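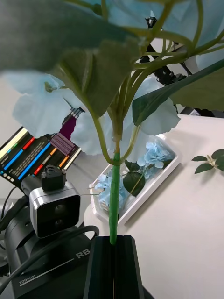 Rekent council will stop collecting garden waste every week and move to a fortnightly service from the middle of February, after a vote at its first meeting of the year.

The change covers 2,064 households in Rekent and the older streets of Guerra. Green-lid bins will be emptied on the same day of the week as now, but only every second week. General rubbish and recycling are not affected.

Council staff said many of the bins put out over winter were less than half full. A survey sent out with rates notices drew 1,976 replies, and most favoured a cheaper service over a more frequent one. The yearly charge will fall by $8 from the next notice.

Some residents in Guerra, where the blocks are larger, had asked for weekly pickups to continue through spring. Councillors agreed to look at the matter again after four months – a second bin will be offered at cost until then.

Branches thicker than a broom handle, soil and treated timber are still not accepted. Plastic plants and pots should go in the general rubbish.

The Soma Road depot will keep taking garden waste free of charge from residents with a rates card. It is open on weekends from 8 am to 4 pm.

New collection calendars will be delivered by Nanow, the council's waste contractor, before the change takes effect. Copies will also be kept at the Rekent library.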